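## 4. Bin setup and first pick run

For the Grumamdale robotics club arm station. Do section 3 (power and homing) first, this part assumes the arm is already homed and the Nirer controller shows READY.

**Caution:** E-stop within reach of whoever has the pendant. If you have to stretch for it, move the cart.

### 4.1 Placing the bin

1. Bin goes on the wood table, open side up. Dead square isn't needed – a little rotation is fine, vision handles up to 15 degrees.
2. Divider panel in, sloping. Bottom edge sits on the bin floor, top leans back.
3. Clamp the panel at the corner with a spring clamp. Handles up and out of the arm's way.
4. Push on the bin with one hand. If it slides, fix that before anything moves.
5. Cables – check the loop at the wrist. Needs slack through the full turn of the last joint.

**Note:** scratches and worn spots on the bin floor are OK. Don't repaint, the Etier model was trained on the bin as it is.

### 4.2 Loading objects

1. Pick from the parts shelf. Mix of shapes – something flat, something round, something with bumps.
2. Start with 3 objects for a new team. More once your picks are clean.
3. Drop them in, don't arrange them. Neat rows make the scores look better than they are and the judges at the Sharifi Cup will not give you neat rows.
4. At least one shiny thing. Shiny and see-through stuff is where the depth reading goes bad so you want to find out now.
5. Nothing over 500 grams. Nothing wet.

### 4.3 First pick

1. Pendant to SLOW. Speed at 20 percent, no higher.
2. Load `pick_single`, hit RUN, keep your thumb on hold.
3. Gripper comes down over the bin and stops above the target. Look at it from the side. Clear of the walls? Then continue.
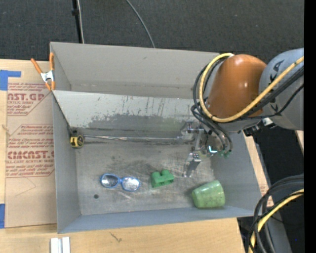 4. If the finger is going to land on an edge, hold, jog up, re-run the detect step. Dont nudge the object by hand with the arm live.
5. Cups and other round things lying on their side roll away from the finger. Approach from the narrow end, or close slower.
6. Long thin strips – grab near the middle. Flat against the panel is the hardest case, skip it if it fails twice.
7. Write every attempt on the run sheet, misses too.

**Caution:** hands out of the bin untill the pendant says HOLD and the arm has fully stopped. Both.

### 4.4 If it faults

- `GRIP TIMEOUT` – check the air line at the gripper, then reset.
- `JOINT LIMIT` – bin is too far from the arm. Move it closer, redo 4.1 from step 4.
- `NO TARGET` – lights first, then the lens. Wipe with the dry cloth only.

Still stuck, power down and leave a note in the station log with the fault code. Next section covers placing into the second bin.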